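Microfibre and Terry Cleaning Cloths: Review of the Pramis Household Range

Consumer Equipment Review, Grolville Household Standards Service

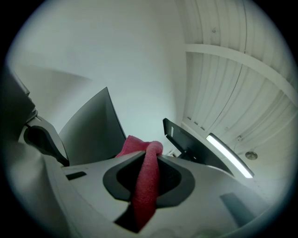 Scope of the review

The Service receives regular enquiries from member households and small guest houses on the choice of cleaning cloths. The Pramis household range was selected for this review following its wider distribution in the region. It consists of a terry cloth, a flat-woven glass cloth and a ribbed floor cloth, all sold in packs of 20. The pack of terry cloths is offered in pink, blue and grey; the other two are supplied in grey only.

Cloths were bought at the normal shop price. The manufacturer was informed of the review after purchase and was given the opportunity to correct matters of fact. It made one correction, concerning the recommended drying temperature, and this has been taken into account below.

For comparison, the equivalent terry cloth sold under the Litix name was used alongside the Pramis product in the same kitchens and washed in the same loads.

Conditions of use

The cloths were placed in domestic kitchens and in the housekeeping store of one guest house. Users were asked to carry on with their normal routine and to record any loss of shape, staining or fraying in a notebook. No special detergent was supplied. Fabric softener was not to be used, as it leaves a coating on the fibres and reduces the amount of water they can take up.

Washing was carried out at the temperature given on the care label. Half of the cloths were dried on a line and the remainder in a tumble dryer on the low setting.

Terry cloth

The terry cloth is the strongest item in the range. It is thick enough to deal with a spilt cup of tea in one pass and can be wrung out by hand without difficulty. Users with weaker grip found it easier to twist than the Litix cloth, which is larger and holds more water at the centre.

New cloths shed a certain amount of lint during the first wash and should be washed separately from dark clothing. The pink cloths released some colour in that wash. White tea towels placed in the same load came out with a faint tint, which faded after two further washes but did not disappear entirely. The blue and grey cloths gave no trouble in this respect.

The hem is stitched with a single row. On several of the tumble-dried cloths the stitching had begun to lift at one corner by the end of the review. Line-dried cloths were sound. The Litix cloth has a double row and showed no lifting under either method.

Loops may be pulled by rough surfaces, including unfinished wood and the edges of cheese graters. A pulled loop should be cut level with small scissors. It should not be tugged, which draws out the neighbouring loops and leaves a bare line across the cloth.

Glass cloth

The glass cloth performs adequately on windows and mirrors when slightly damp. Used dry, it moves dust about without collecting it. Results on wine glasses were less satisfactory, and most users returned to a linen tea towel for this purpose. The cloth is also rather small for larger windows and has to be refolded often.

Its care label is printed on a stiff tab that can leave fine marks on soft plastic. The Service recommends removing the tab before first use. The manufacturer may wish to consider printing the instructions on the packet alone.

Floor cloth

The floor cloth is the least successful of the three. The ribbed surface lifts dried mud well, but the cloth becomes heavy when wet and is slow to dry. In the guest house, cloths hung overnight in an unheated store were still damp in the morning and had developed an odour within the week. Households with a warm airing cupboard are less likely to be affected.

It fits the Boychuk flat mop head without adjustment, which will be of interest to those who already own one.

Packaging and value

The range is sold in a cardboard sleeve with no plastic film. The terry cloths are priced a little below the Litix equivalent, although the difference narrows once the weaker hem is considered. A household that line-dries its washing will find them good value. Establishments relying on a tumble dryer should consider paying the higher price.

Recommendations

The terry cloth is recommended for general kitchen use, with the blue or grey preferred where cloths are washed together with pale linen. The glass cloth is acceptable for mirrors and small windows. The floor cloth is not recommended for premises without heated drying space.

The Service advises keeping separate colours for kitchen and bathroom use, whichever brand is chosen. As two of the Pramis products are available in grey only, this arrangement cannot be applied across the full range at present.

The review will be revised in June if the manufacturer introduces the double-stitched hem it has under consideration. Members may request a copy of the washing notes from the Grolville office, quoting reference 197.

Issued February 23, 2022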